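Werncombe bench simulation set, data card

Maintainer: Danish Soomro
Version date: January 3, 2026
Licence: internal and partner use

Summary

The set holds 813 simulated episodes of a single arm handling small loose parts at a bench. It was made for the Pultton works, where the sorting benches are being changed over from hand work to arms. The building dates from 1963 and the bench layout has changed little. All images are rendered.

Contents

Each episode has images from more than one viewpoint, joint positions and a text label for the task. Room surfaces are plain. Part colours are strong so that masks can be checked by eye.
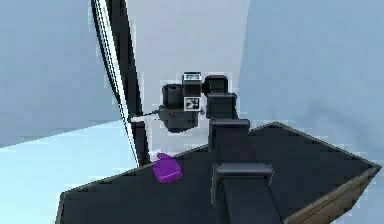 Figure 1. Arm over the dark tabletop, purple part to the left, two square markers on the wrist.

Effect on the work

The changeover covers 33 posts. Under the Mészáros plan, sorters move to bench setting, fault clearing and label checks. Lifting and repeated reaching go down. Time spent watching a screen goes up, and staff at Pultton have asked for this to be split into shorter turns. Pay grades for the new duties are not settled. Training starts in February in groups drawn from both shifts.

Labels were written by sorters, at their normal rate of pay. Where their wording differed from the Hundach part list, their wording was kept.

Views with little of the bench

Some views show mostly walls and open surfaces. They are kept in the set and should not be dropped when training a model that has to report "no part in view".

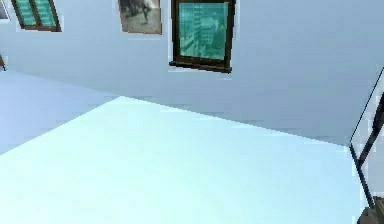

Figure 2. Room view with framed windows and a picture on the far wall.

Known limits

Images are soft, with blocky edges in places. No people are modelled, so the set must not be used to test safe distances. About 400 episodes have only one label writer.

Corrections go to the maintainer, with the episode number in the subject line.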